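Good news for anyone who has ever stood on a building site holding two drawings that don't agree. Flosunitz, the design and surveying practice, has finished laser scanning the whole of the old Castari textile works, and from this month every firm on the refurbishment is working from the same set of measurements.

The works is a lovely, awkward place. It was put up in stages, with floors that slope, columns that wander off line and at least one staircase that appeared on no plan at all. The paper record ran to 129 sheets, the oldest drawn in ink on linen, and a fair number of them showed walls that had been knocked through long ago.

Surveyors set up the scanner in 251 positions, from the boiler basement to the roof lights, and stitched the results into one point cloud. Modellers then turned that into a full set of beams, slabs, pipes and openings that the architect, the engineers and the contractor, Sárközi, can all open on the same day and argue over together – which they have been doing, cheerfully, ever since.

"You can pick a doorway and know its width without driving across town," said Damián Espinoza, who led the survey. "I've wanted to work this way on an old building for years. The roof trusses alone were worth the trip. Each one is a bit different from its neighbour, and now we've got every one of them."

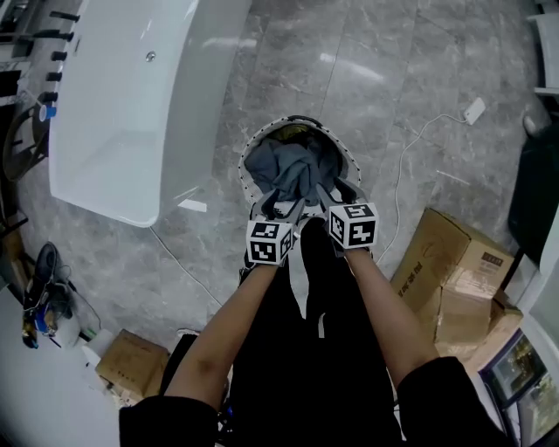 The first clash check came back with 61 places where new ductwork would have run into existing steel, and all of them have been sorted out on screen before a single bracket has been ordered. Most were small, a matter of nudging a duct sideways or dropping a ceiling by the depth of a batten, though one on the second floor meant moving a whole riser. Fabric is the harder thing to model, as anyone planning the textile studios on the ground floor will tell you: a slate-grey cloth bunched up in folds, like the one between the two grippers here, has no edge you can dimension from, so the studios have been planned around bench sizes and clear floor space instead. The weavers and finishers who will rent them have already been round the model with a headset and asked for wider doors, which they are getting.

There is plenty more in it for the people who will look after the building. Sárközi will tag valves, fans and fire doors in the model as they go in, with some 3,000 components due to be listed by the time the keys are handed over. Click on a pump and up comes its manual, its service dates and the name of whoever fitted it. The maintenance team has asked for the same thing on tablets, and a trial is under way in the boiler basement, where the signal is poor and the lists will have to be downloaded first.

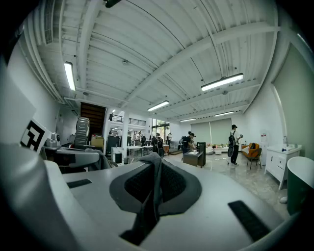 Close-up of a hand-held gripper, with its dark grey pad and a black-and-white marker on the plate at the left.

Zania, the software firm hosting the shared model, is also putting together a cut-down version that runs in an ordinary web browser. Neighbours will be able to walk through the entrance hall, peer up at the trusses and see how the yard will look with its new trees, all without installing anything. It's great fun to use, even in the early test copy, and the view from the top landing is a treat.

Work on the roof comes first, followed by the windows on the yard side. The scanner will be back when the old plaster comes off, as Espinoza's team expects to find a few more surprises behind it, and the model will be updated each time. The browser version opens to the public in December, and two evening sessions at the works are planned for anyone who would like to be shown round it on a big screen.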